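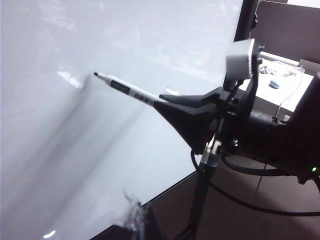 Chapter 7
Packing Your First Parachute

If you have come this far in the book, you have probably made a few jumps already, and somebody else has packed every one of those canopies for you. I remember that stage very fondly! You land, you hand over an armful of nylon and line, and a little while later it comes back to you as a tidy bundle on two shoulder straps. Sooner or later, though, most jumpers want to do the job themselves, and this chapter will take you through it at an easy pace.

Let me say right away that your first pack job is going to be slow. Mine took most of an afternoon at the Elgate drop zone, on a cold day in November, with Yuk-lan Poon kneeling beside me and patiently undoing whatever I had just done. (She had 944 jumps at the time, and I had 2, so I was in no position to argue.) My canopy kept sliding out from under my elbows like a big wet fish. If yours does the same, take a breath, shake it out and start over.

We will be working only with the main parachute. The reserve is a separate matter, and in the United States it has to be packed by a certificated rigger or someone working under one. Please leave it alone. 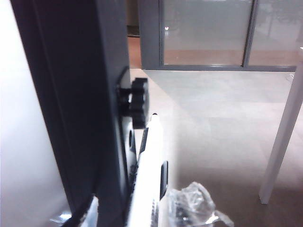 Before you touch any fabric, get used to the order of things. First comes the line check, where you follow each group of lines from the risers up to the canopy and make sure nothing is twisted or passed through where it shouldn't be. Next you set the brakes. After that you flake the canopy, which simply means sorting the folds of fabric neatly to each side, and you bring the slider all the way up against its stops. Only then do you lay the whole thing down, squeeze out the air and put it in its bag.

Kai-wen Lo, who taught the packing class I took later on, used to make us say these steps out loud until we were thoroughly sick of them. I still mutter them to myself on the packing mat, and I'm not a bit ashamed of it.

Words to know in this chapter

Risers: the webbing straps that join the lines to your harness.
Slider: the rectangle of fabric that slows the opening.
Stow: a small fold of line held in place by a rubber band.
Pilot chute: the little parachute that pulls the main out of its container.

7.1 Checking the Lines

Lay the container on its back with the harness facing down toward the floor, and stretch the canopy out behind it in a straight line. Have your instructor stand with you for this part.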